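Para: lista de associados - acompanhamento de processos
De: Secretariado Jurídico, Observatório Bririnico
Data: 9/9/24
Assunto: Re: Processo Bruvero - acesso aos autos e constituição de assistente

Exmos. Senhores Associados,

Em resposta à mensagem que abaixo se transcreve, cumpre ao Secretariado prestar os esclarecimentos seguintes.

Em mensagem anterior, a delegação de Maldonado escreveu:

> Tomámos conhecimento, pela imprensa local, de que foi deduzida acusação
> no processo relativo à adjudicação da empreitada do mercado à sociedade
> Bruvero. Vários associados perguntam se a associação já pode consultar os
> autos, se o prazo para requerer a constituição como assistente está a
> correr e se a sociedade Altby, que concorreu e foi excluída, figura como
> lesada. Perguntam ainda se podem divulgar a cópia da acusação que circula
> entre alguns membros. Agradecíamos uma posição escrita antes da reunião
> da delegação.

Quanto ao primeiro ponto, a consulta dos autos foi requerida pelo nosso mandatário e deferida por despacho do Ministério Público. O processo principal tem 14 volumes e 2 apensos bancários. Estes últimos permanecem com acesso reservado aos sujeitos processuais, pelo que o Secretariado consultou apenas o processo principal.

Quanto ao segundo ponto, a direção deliberou requerer a constituição da associação como assistente. O requerimento está redigido e será entregue dentro do prazo, que o mandatário confirmou junto da secretaria do tribunal. Os associados não precisam de praticar qualquer ato individual. Quem já tenha apresentado requerimento em nome próprio deve comunicá-lo por escrito ao Secretariado, com indicação da data de entrada.

A sociedade Altby não figura na acusação como lesada. Foi ouvida na fase de inquérito, na qualidade de testemunha, por intermédio do seu representante legal. Corre no tribunal administrativo uma ação autónoma de impugnação do ato de exclusão, intentada em março, na qual a associação não é parte nem pretende intervir.

A acusação abrange seis arguidos, entre pessoas singulares e a própria Bruvero, e refere pagamentos no montante global de 400 mil euros. Recorda-se que todos beneficiam da presunção de inocência e que pode ainda ser requerida a abertura de instrução. Pede-se, por isso, contenção nas publicações feitas em nome das delegações - em especial nas redes sociais, onde já surgiram afirmações que a acusação não contém.

No que respeita à cópia em circulação, o Secretariado desconhece a sua origem e não pode atestar que esteja completa. Solicita-se que não seja reencaminhada nesta lista. Contém moradas e números de identificação, cuja divulgação pode responsabilizar quem a faça.

A delegação de Maldonado poderá ler a presente mensagem na reunião e anexá-la à ata. Caso subsistam dúvidas sobre custas ou sobre a taxa de justiça devida pela constituição de assistente, serão respondidas em mensagem própria, depois de ouvida a direção financeira.

Com os melhores cumprimentos,

O Secretariado Jurídico
Observatório Bririnico

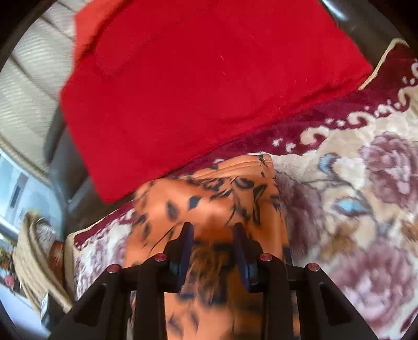 P.S. - As perguntas destinadas ao mandatário devem ser enviadas ao Secretariado e não diretamente ao escritório, com a menção "Processo Bruvero" no assunto.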